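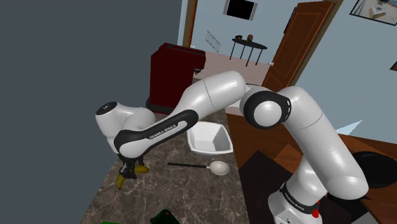
Teminlow Facilities Forum
Section: Equipment and Automation
Thread: Readiness of robotic arms for kitchen and stockroom duties

Werkis_Admin
Posted September 11, 2018

Members are invited to comment on whether robotic arms are ready for routine chores in staff kitchens and stockrooms. The request concerns ordinary work, such as moving a banana into a bowl, putting a spoon away and clearing a counter. Please state whether your remarks rest on simulation, on physical equipment or on general experience. Replies will be considered at the October planning meeting.

Dollasix
Our office has reviewed simulated trials only. In a set of 1,000 attempts at placing fruit in a bowl, the arm failed 20 times. We regard this as sufficient grounds for a limited pilot, confined to one counter and a fixed list of objects.

krajewska_ops
I must disagree with the previous member. A simulated banana does not bruise, and a simulated spoon slides only as the software permits. Our stockroom tested a physical two-fingered gripper on 11 types of item. It handled boxed goods well. Flat utensils were a different matter, and spoons in particular had to be presented with the handle raised.

Dollasix
The objection regarding spoons is noted. May I ask whether the utensils were lying on a hard surface? Our reviewers found that approach height was the principal setting to correct.

krajewska_ops
They were on a steel bench. Height was adjusted twice. The fingers then touched the bench before closing, and the controller stopped the arm as it is designed to do. An employee completed the work by hand.

North Annex Supply
This department supports neither position in full. The question should be what the chore costs when a person must remain nearby. Our kitchen is cleared in roughly 20 minutes by one employee, who also wipes the counter, empties the coffee machine and reports anything broken. A machine that moves the bowl and leaves the rest has not done the chore.

Dollasix
That standard appears too strict. Dishwashers do not load themselves, and no member has proposed their removal.

North Annex Supply
A dishwasher does not require an attendant while it is running. I would withdraw the objection if the arm could work unattended for 2 hours.

Werkis_Admin
Members holding test records are asked to attach them to this thread, with simulated and physical results listed separately. Krajewska Operations is asked to include the settings used for the utensil trials.

krajewska_ops
The settings will be posted once our supervisor has approved their release.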